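Kapitel 7
Greiferfinger prüfen und wechseln

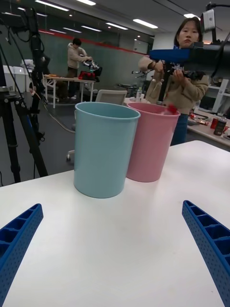

Ein Greifer verschleißt zuerst an den Fingern. Motor und Getriebe laufen oft jahrelang ohne Eingriff, die nachgiebigen Kunststofffinger dagegen sind Verbrauchsteile und gehören in den Wartungsplan. Dieses Kapitel behandelt den Fingerwechsel an der Zelle Skilisura, die wir schon in Kapitel 6 in Betrieb genommen haben. Der Greifer hat zwei Finger mit Gitterstruktur, die Handgelenkkamera sitzt fest am Flansch.

Grundlage ist die Wartungsanweisung von Unai Llorente für das Werk Ledevcombe, Stand 8. Juni. Sie wurde für den Unterricht gekürzt, die Reihenfolge der Schritte blieb erhalten.

7.1 Wann wird geprüft?

Die Sichtprüfung erfolgt nach jeweils 200 Betriebsstunden. Gesucht wird nach Rissen in den Stegen, nach Weißbruch an der Fingerwurzel und nach Abrieb auf der Greiffläche. Ein gerissener Steg genügt als Grund für den Tausch. Gewechselt wird immer paarweise: Ein neuer und ein alter Finger geben unterschiedlich stark nach, und das Werkstück wandert beim Schließen zur Seite.

Kenneth Mercado, der die Zelle bei Druster betreut, tauscht die Finger erfahrungsgemäß nach etwa 80 Schichten. Bei scharfkantigen Teilen liegt der Wert deutlich niedriger.

7.2 Vorbereitung

Der Greifer wird geöffnet und der Arm in die Wartungsstellung gefahren. Danach wird die Zelle spannungsfrei geschaltet und gegen Wiedereinschalten gesichert. Lose Leitungen am Boden sind vor Beginn zur Seite zu legen.

Bereitliegen müssen:
Fingerpaar, Typ Ambrosio
Innensechskantschlüssel, 2 mm
fusselfreies Tuch
Prüfprotokoll

Die Schrauben an der Fingerwurzel werden wechselseitig gelöst. Wer eine Seite ganz herausdreht, bevor die andere gelockert ist, verkantet den Finger in der Aufnahme und beschädigt den Passstift.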